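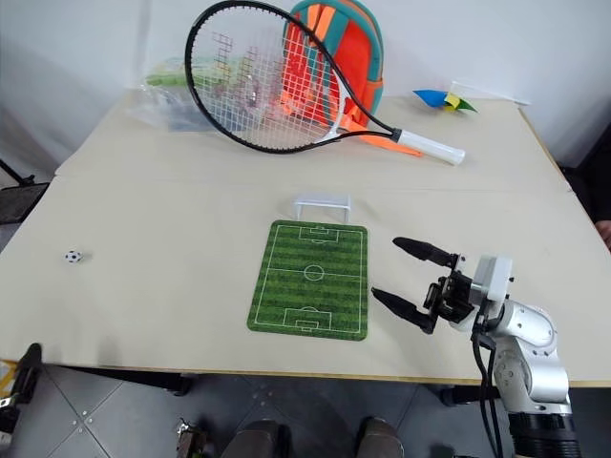 Miniature football pitch and goal on a tabletop.

Jun 16, 2021
By Brahim Mansour

Print this article | E-mail to a friend

Briem has lost sixth place in the Wurkness Endurance Series round at Amanport after its car was found to be underweight in post-race scrutineering.

The stewards said the Brilevlow-chassised entry was 2 kg below the class minimum of 791 kg when it was weighed without fuel or driver. The car was excluded from the results of the 300 km race and everyone who finished behind it in the class moves up one place.

The team did not dispute the reading. It told the stewards that the loss was explained by wear to the brake discs and skid blocks, and by a section of the front undertray which came away in the second stint. The stewards replied that the rules allow a damaged part to be put back on the scales only if it has been recovered and identified, and the undertray section had not been.

Briem asked for the car to be weighed a second time, and this was done after the scales had been set to zero again. The result was the same.
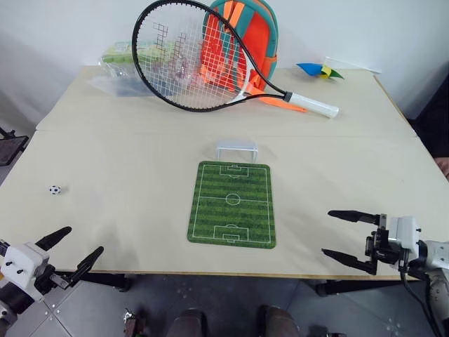

The position of the scales was also raised at the hearing. Briem said that one of the pads stood close to a joint in the garage floor, and that a difference in height between the slabs could have moved load from one corner of the car to another. A joint as faint as the seam across the tabletop behind the toy football goal can still hide a step, so the scrutineers checked the floor with a straight edge and a level. They found it within tolerance, and noted that a small step would alter the corner weights but have very little effect on the total.

No fine was imposed. The stewards accepted that there had been no intent to run the car light, but said the minimum weight applies at all times during the event - including after the flag - and that teams are expected to carry enough ballast to allow for wear.

Briem has the right to appeal and has not said whether it will do so. The next round is also in June.

Sign up to our newsletter for race reports and technical updates. You can unsubscribe at any time.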